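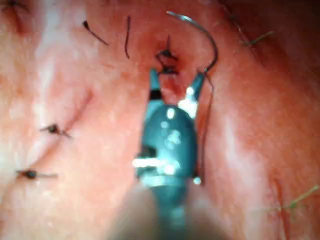 Needle in the jaws, stitches already in on the left. Gevcombe open day.

Writing this on the train, battery at not much, so quick. Feet hurt. Ate one sandwich all day and it was egg.

Got to Gevcombe later than I wanted. Parking lot full by 10, had to leave the car behind the garden center and walk back along the road with no sidewalk. Badge said visitor 757, which can't be how many people came, they must start the numbers somewhere else. Coat check, coffee in a paper cup, then straight into the De Graaf hall where there was a talk going on about warehouse sorting. Stood at the back for ten minutes. Boxes going left, boxes going right. Fine. Left.

The suturing was upstairs and that was the thing I came for. Troltari had the end room, blinds down, two big screens on the wall and benches in rows like a chapel. Groups of 30 at a time. I was in the second group after lunch and got a seat on the aisle, then gave it up to a woman with a stick, then got it back when she moved to the front. Good seat in the end.

They start right in, no long intro, which I liked. Tissue fills the screen, red and shiny, and you need a minute to get your eye in. Everything is huge. You forget how small a stitch is. I kept wanting to lean back from it. The needle is a curved one, a thin silver hook, and the thread is black and gets everywhere, loops up over the work, trails off to the side. I was watching the thread more than the tools to be honest. Same as when I watch anybody sew.

What I wanted to know going in was how it deals with slack. My own hands can't do it, I get a loop round the button every single time. Wrote "SLACK??" on my program and underlined it. Still not sure I could explain it to anyone but I watched it hard.

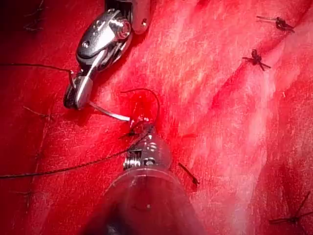 The man on my left leaned over and said he'd have pulled that thread through a lot sooner, that his mother did upholstery and you never leave a loop standing like that. Someone behind us said let it work, she'd rather it took all afternoon than hurried one. Then they argued across me in whispers about wether slow means careful. I stayed out of it. I think I'm with the woman behind.

Asked my question at the break. Presenter was nice about it, said the thread is the hard part and the needle is the easy part, and that they'd spent most of the winter on thread. Then I asked how many stitches they'd logged in practice and got an exact number, 2,041, off a sheet of paper taped to the desk. Liked that it was paper. Someone else asked about price and got a very long answer with no price in it.

Also asked who decides where the next stitch goes. Answer was long and I lost the middle of it. Must look up. There's a leaflet but it's all arrows.

Second half better than the first. Room had settled down, phones away. The two arguing next to me had gone quiet as well.
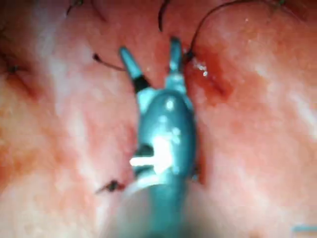
I stopped taking notes by then and just looked. My notes from this point say "knots" and "ask re: training" and then a drawing of a fish hook. Did not ask re: training. Too warm in there, blinds down and all those people, and I had my big sweater on because January.

Funny thing is how fast you get used to it. First few minutes my stomach was not happy. By the end I was picking out stitches I thought were neat and ones I thought were a bit scruffy, like I was judging at the county fair. The tails bother me. I'd want them all the same length. Don't suppose it matters to anyone but me.

Bought a mug on the way out, dont need a mug. Stovcombe had a table in the lobby with a sign-up for their own open day in spring, a hundred places and it's already half gone, so I put my name down. Farming stuff mostly, pickers and such. Might be dull. Will go anyway.

Walked back to the car the long way, wrong side of the garden center, got mud on the good shoes. Left the car at the station and only just made the 5:40.

To do: clean shoes, look up who picks the stitch spot, email them re: training, ring about the boiler. Sticking the last one in now before the glue stick dries up completly.
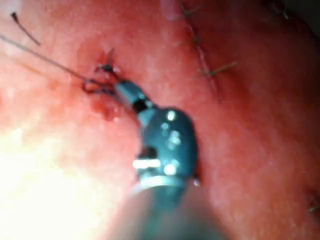

Late on in the session. Knot just above the jaws, finished row going up to the right.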